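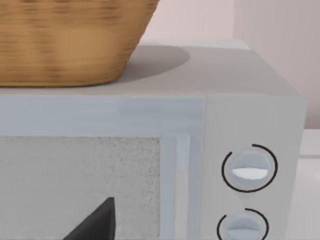 Solveig Hägglund replied that the lease had been signed by the tenant and that the tenant would therefore be held to it, including the clause on bells.

The letter reached the Hemgate Tenancy Office in March, and it was entered in the register under Disputes, Minor. The undersigned was then Second Clerk, and it fell to me to prepare the file.

Clause 40 of the standard lease provides that every household in Hemgate shall keep one bell in working order and shall ring it once at dusk. The clause dates from the years when the ferry to Clultby crossed without lights. The ferry had been withdrawn long before my appointment. The clause had not, and the Office had no instructions to remove it.

The tenant, a Mr. Birkus of Castaño Row, did not object to owning a bell. He objected to ringing it. He stated in writing that on each evening he had rung it, a second bell had answered from the water, and that he did not wish to continue the exchange.

The Office asked whether the second bell might belong to a neighbor. Mr. Birkus returned the form with the word "No" in the space provided. He attached a table of times, kept over 30 evenings. The answer had come sooner on each line than on the line before it. The last entry showed no interval at all, only a small pencil mark in the column.

I forwarded the table to Mrs. Hägglund, who as landlord was entitled to see it. She wrote back by the same day's mail. Her mother had rung for the ferry, she said, and her grandmother before that, and neither had been excused on the ground that it came.

A hearing was set for Saturday at four. Both parties attended. Mr. Birkus brought the bell, wrapped in a dish towel, and placed it on the table before the Registrar. Mrs. Hägglund asked that it be unwrapped. The Registrar ruled that it might remain as it was until the minutes had been read, and I read them.

The matter was not difficult in law. The rent stood at 990 a quarter, the arrears at nothing, and the penalty under Clause 40 at 99 for each evening missed. Mr. Birkus said that he would pay the penalty for as long as he had the money. Mrs. Hägglund said that she did not want his money. She wanted it known on the other side that the house was occupied.

The Registrar asked her what she supposed would happen if it were not known.

She said that they would stop bringing people back.

This remark was struck from the minutes at the request of neither party. I struck it myself, and I record that fact now in order that the file may be complete. My brother had taken the Clultby ferry in its final season.

The hearing was adjourned at dusk. Mr. Birkus went home without his bell. The Registrar put on his coat and asked me to lock it in the cabinet with the other exhibits, and I told him that I would see to it.

I carried it down to the landing and took off the towel.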